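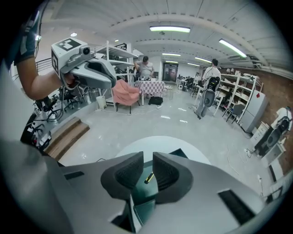 Page last changed: 2023-04-22

# 7 Adhesion and the Preparation of Surfaces

## 7.1 Scope of the chapter

Chapter 6 dealt with the cutting and folding of board. The present chapter deals with joining it. The term *adhesive* is used throughout for any substance applied between two surfaces that holds them together by surface attachment. Paste, glue and gum are treated as kinds of adhesive and are defined separately in 7.3.

The reader should already be able to find the grain direction of a sheet (section 2.4) and to trim it square (section 6.2). Neither is repeated.

## 7.2 Wetting

An adhesive can hold only where it touches. Board that feels smooth to the hand is rough at the scale of its fibres, and a film laid over it will bridge the hollows unless it is fluid enough to run into them. The degree to which a liquid spreads over a solid is called *wetting*, and it is measured by the contact angle: the angle, taken through the liquid, at which the edge of a drop meets the surface. A small angle means good wetting. At angles above 90 degrees the drop stands up as a bead and the joint will be poor.

Three conditions reduce wetting in workshop practice:

- grease, most often from the fingers
- loose dust left by sanding or cutting
- a coating or heavy size on the board

The first two are removed by cleaning. The third needs light abrasion, followed by brushing in one direction only. Abrasion should stop as soon as the sheen has gone; further work raises the fibre and weakens the layer to which the adhesive must hold.
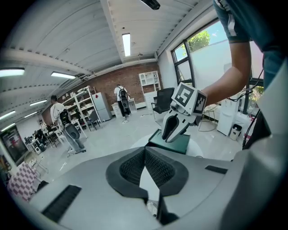

Coated boards vary a good deal in this respect. Orlandini's tests, described in 7.6, compared two boards sold under the names Hulell and Gollow. Both were of the same weight. The Hulell board took paste without treatment, while the Gollow board shed it in beads until the coating had been broken. The difference could not be seen by eye, and a drop test on an offcut is therefore advised for each new batch.

## 7.3 Terms

**Paste.** A starch adhesive, mixed with water and applied cold. Slow to set, and reversible with moisture.

**Glue.** In this book, an adhesive based on animal protein, applied warm. Many workshops use the word for any white synthetic adhesive — the usage is common but is avoided here.

**Open time.** The period between spreading the adhesive and the last moment at which the surfaces can usefully be brought together.

**Clamp time.** The period for which pressure must be kept on the joint.

**Starved joint.** A joint from which too much adhesive has been pressed out or drawn into the board.

## 7.4 Moisture and warping

Water-based adhesives swell the fibres across the grain far more than along it. A cover sheet pasted to one face of a board expands while wet, is fixed in that state, and then shrinks as it dries. The board is pulled into a curve with its hollow side towards the sheet. The usual remedy is to line the other face with a sheet of similar weight, grain running the same way, so that the two pulls are close to equal.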